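The Sorting

Griet Hermans did not believe in systems. She had been sold enough of them. There had been the Vallon method, which involved folding tea towels into thirds, and before that a woman at the library who swore by labels. So when her sister-in-law left a new utensil holder on the table with the sticker still on it, Griet looked at it the way she looked at people who rang the bell at teatime.

"It has holes," said Chantelle Venter from next door, who had come for the loan of a sieve.

"I can see it has holes."

"For draining."

"Chopsticks have drained perfectly well in a drawer for 4 years."

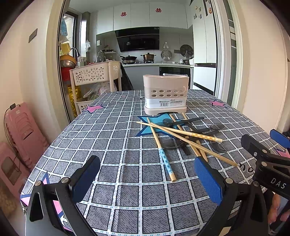
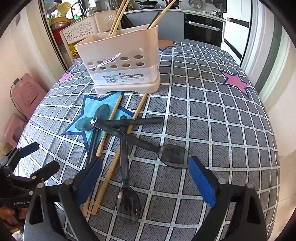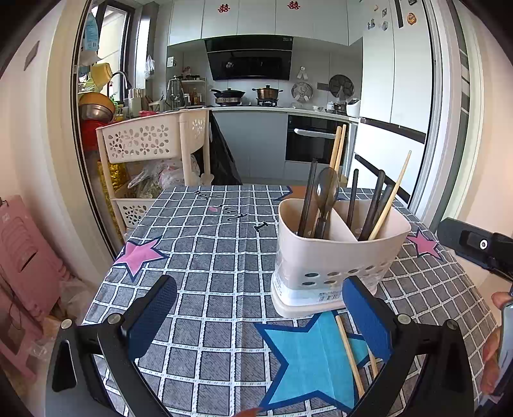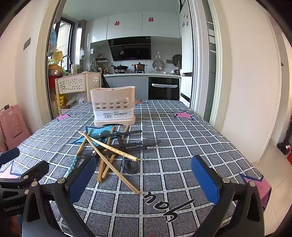
The holder and the chopsticks, on the cloth with the stars.

Chantelle sat down without being asked. She had views on the tablecloth too, Griet could tell, but she kept them to herself. It was a cheerful cloth, all stars and writing, and Griet had stopped trying to read the writing.

"Where's the partner to that blue one?" Chantelle said.

"Which blue one?"

"The flowery one. They come in pairs, Griet. It's the whole idea of them."

Griet said that any two sticks of the same length were a pair if you were hungry. She had eaten noodles with one plain and one patterned for most of the winter and come to no harm. Chantelle picked up a spoon, held it to the window and put it down again.

"You could do spoons on one side and sticks on the other," she said.

"And who's going to remember which side?"

"You'd look."

Griet had no answer to that, and disliked it. She put two chopsticks in, to see. They leaned. She turned the holder round and they leaned the other way, towards the sink, like people waiting for a bus.

"Mallier do a taller one," said Chantelle.

"I'm sure they do. I'm sure it's nine times the price and they fall over in that as well."

But she put in another two, and then a spoon – only because it was nearest her hand. Chantelle had the sense to look at the stove. When the kettle had been filled she took her sieve and went home, and Griet went on a while longer, matching by length, saying under her breath that it wouldn't last until May.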